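斯塔夫维尔公共实验室春季开放，“从一杯溶液开始”基础化学课程同步开课

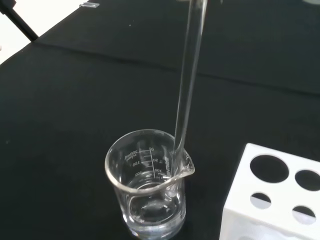 （斯塔夫维尔 Stavville，2022年4月）由 Hetari 科学教育中心筹建的斯塔夫维尔公共实验室已完成内部整修，即日起面向全体居民开放。与实验室一同亮相的，是一套名为“从一杯溶液开始”的基础化学课程，全程共9节课，内容围绕烧杯、玻璃棒、试管和试管架这些最常见的器具展开。没有化学基础的成年人可以报名，带着孩子的家长可以报名，离开课堂多年、想把手艺捡起来的人，我们更是非常欢迎！

实验室位于老邮局楼的二层，与市图书馆共用一个入口。整修工作从去年秋天开始，今年3月完成验收。原来的两间储藏室打通以后，得到了一间朝北的长房间，光线稳定，看溶液颜色时不容易受直射阳光的影响。室内设有11个操作台位，台面统一选用黑色。这个选择在筹备期间讨论了很久，最后大家一致认为，透明玻璃放在深色台面上，轮廓和液面都看得更清楚，初学者读刻度也更省力。水槽集中在靠窗一侧，器具柜在对面，柜门上贴了中英法三种文字的标签。

课程负责人吉内特·西马尔（Ginette Simard）在中学教了多年化学，这次的教案由她从头写起。她在开放日前的说明会上谈到：“很多人对化学课的记忆就是背方程式。我想让大家先把手放到玻璃上。怎么拿烧杯，怎么让玻璃棒贴着内壁走，怎么蹲下来平视液面，这些动作学会了，后面的东西会有意思得多。”

第一节课的题目就叫“搅拌”。听上去简单得有点过分，试讲时却用满了整整一个半小时，还有几位学员下课后舍不得走。学员要练习用玻璃棒搅拌而不碰响杯壁，练习沿着玻璃棒把液体引流到另一只容器里，还要学会在放下玻璃棒之前想一想它该放在哪里。烧杯上的刻度也会在这节课里讲到：它只适合估量体积，需要准确取液的时候，应当换用量筒或移液管。西马尔女士会让每位学员用烧杯“量”出一份水，再倒进量筒核对，两个读数之间的差距往往让全班都笑起来，这个道理也就记住了。

第二节和第三节讲溶解与浓度，使用的材料是食盐、白糖和小苏打。学员自己称量、自己配制、自己写标签，标签上须注明名称、浓度、日期和配制人。第四节学习过滤，第五节用紫甘蓝汁做酸碱指示剂，试讲班的学员对这一节评价最高，一排试管从粉红渐变到黄绿，确实好看。第六节和第七节是结晶，两节课之间隔一周，中间这段时间晶体留在实验室里慢慢长，学员可以在开放时段随时来看。第八节讲水的硬度，请学员从家里带自来水来测。最后一节没有固定内容，每组自选一个题目，向其他组演示。

整修期间，本地家具作坊 Fillus 承担了全部柜体和操作台支架的制作，并按照我们的要求把其中两个台位做成了可调高度，方便坐轮椅的学员和个子较小的孩子使用。玻璃器皿的清点和入库则由 Gebretsadik 器材行协助完成。截至开放日，实验室登记在册的玻璃器皿共1,069件，包括各种规格的烧杯、锥形瓶、试管、量筒、漏斗和玻璃棒。每一件都已清洗、晾干、编入目录，目录打印本放在入口处的书架上，谁都可以翻阅。

我们对玻璃器皿的重视，有一部分来自居民的意见。在筹备阶段，我们一共收到1,394份问卷，其中有一个问题是“您最希望在公共实验室里用到什么”。我们原以为排在最前面的会是显微镜，结果许多人写的是“真正的烧杯”。一位退休的面包师在备注里写道，她做了一辈子称量和混合的工作，却从来没有用过一只带刻度的玻璃杯。这份问卷后来在筹备会上被读了好几遍，我们也很高兴地告诉大家，她已经是试讲班的学员了。

除课程以外，实验室每周另设开放时段，供已经上过第一节课的居民自由使用。开放时段内始终有一名指导员在场，可以协助取用器具、检查操作，也可以单纯聊聊您正在做的东西。如果您是第一次来，请先参加安全说明，时长二十分钟，随到随讲。

使用实验室时，请遵守以下几项规定：
进入操作区须佩戴护目镜，护目镜由实验室免费提供。
长发请扎起，宽松的袖口请卷好或用袖套固定。
操作区内不得饮食，水杯请放在门口的架子上。
玻璃器皿如有破损，请立即告知指导员，请勿自行用手清理碎片。正常使用中的破损不收取费用。
所有液体须按标签倒入指定的回收桶，不确定时请先询问。
用过的烧杯和玻璃棒请先冲洗，再放到水槽右侧的晾架上。

课程面向年满十岁的居民，未满十四岁者须由一名成年人陪同，陪同者不另占名额，也可以一起动手。每个台位安排两人，课程用语为中文，西马尔女士的讲解部分配有现场翻译，讲义提供中文和法文两个版本。课程全部免费，材料费由 Hetari 科学教育中心承担。持有市图书馆借阅证的居民可直接在图书馆服务台登记，没有借阅证的居民请携带任意一份住址证明前来办理。

报名不设考核，也没有先后级别之分。若某一班次报满，我们会按登记顺序安排下一班次。试讲班的反响比我们期待的还要热烈，所以夏季班的筹备已经提前启动，题目暂定为“厨房里的化学”，目前正在征集居民的建议。想看一看发酵面团里发生了什么，想弄明白果酱为什么会凝固，或者手头有一个困扰多年的小问题，都请写下来投进实验室门口的意见箱。

学校和社区团体如需集体参观，请至少提前两周联系实验室办公室。参观时间为一小时，包括一次简短的演示和一次动手练习，每批人数以台位数量为限。教师可以事先告知学生的年级和正在学习的内容，指导员会据此调整演示。

关于 Hetari 科学教育中心
Hetari 科学教育中心是一家设在斯塔夫维尔的非营利机构，长期为居民提供动手类的科学活动，包括社区天文观测、植物标本制作和流动科学箱借阅。公共实验室是中心首个拥有固定场地的项目。

媒体联系
采访及拍摄事宜请与中心新闻办公室联系，来访请在图书馆入口处登记。拍摄课堂须事先征得在场学员同意，进入操作区的媒体人员同样需要佩戴护目镜。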